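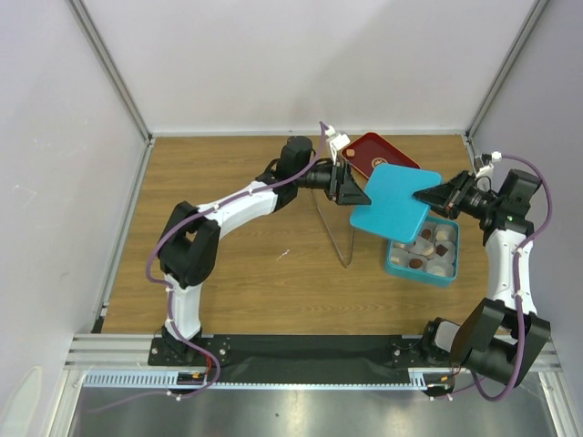 **Fatemeh Sharifi**

Hello all,

Hamidreza wrote in June:

> I've got a batch of the Jorkanness harbour linocuts to colour by hand and I'm stuck already. The black is oil-based, on the smooth Pakzad paper, and my watercolour either beads up on it or leaves a hard edge halfway across the sky. Has anyone on the list coloured a whole edition? How do you keep the last one looking like the first? I have 40 sheets and only a few spoils to practise on, so I'd rather ask before I ruin any more.
>
> Hamidreza Hassanpour

Hamidreza, I'm so glad you asked, as I've just come out of the other end of a very similar job and I'm still full of it! Ours was the Brarnstead ferry print, block number 876 in the old Sestach list, and I coloured the lot over the spring with four washes on each sheet. I loved nearly every minute (not the flags - I'll come to the flags).

Beading first. If the ink is properly dry, a little beading on the black itself does no harm at all, and it even helps, as the colour rolls off the line and settles in the white next to it. If it beads on the bare paper as well, you've probably got a greasy film from handling, or more sizing than the paint likes. I had both. I now go over the sheet very lightly with a soft damp brush before the first wash, only where the wash is going, and I put a drop of ox gall in the water jar. One drop. I tried three and the blue went straight through to the back.

The hard edge in the sky is a speed problem and you will get over it. Mix far more than you think you need, tilt the board, use the biggest brush you own and keep a bead of wet colour running along the bottom of the stroke all the way down. Don't go back in! I ruined a lovely evening sky by fussing at a cloud that was perfectly all right. 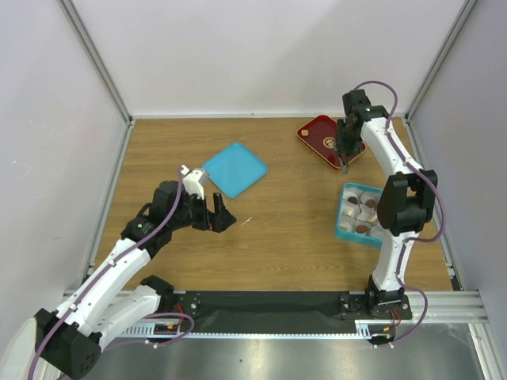

Should each print be finished before the next one is started?

I'd do one colour right through the whole edition, let everything dry, then come back for the next colour. The mix stays the same and your hand settles into the shape of the area after the first few sheets.

Keep one finished print propped up as your pattern, and compare every new sheet with that one. I compared each sheet with the one before it and my sea crept greener and greener until the last six looked like pea soup. I'm quite fond of them now, but they aren't the same edition in any honest sense and I've marked them on the back as variants.

Paper weight matters too. Mine was the Pakzad in 375 gsm, and it lay flat through all four washes with no stretching. On the lighter one you'd want to tape down all the edges, or press between blotters overnight.

Now the flags. Tiny red flags, on every boat. Use gouache with hardly any water, a rigger brush with a good point, and do them last thing, when the rest is bone dry. I did mine second and then dragged sea wash through the lot.
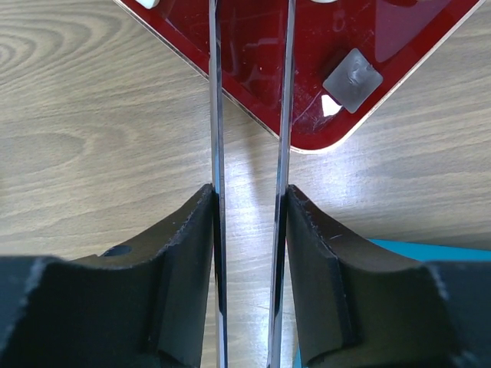
*Dark red tray on a wood-grain tabletop.*

If you can spare a spoil, do post a scan of it to the list before and after the damp brush. I'd love to see what your paper does, and I can send you my swatch card for the Brarnstead blues if it would help - they ought to suit a harbour beautifully.

Happy colouring,
Fatemeh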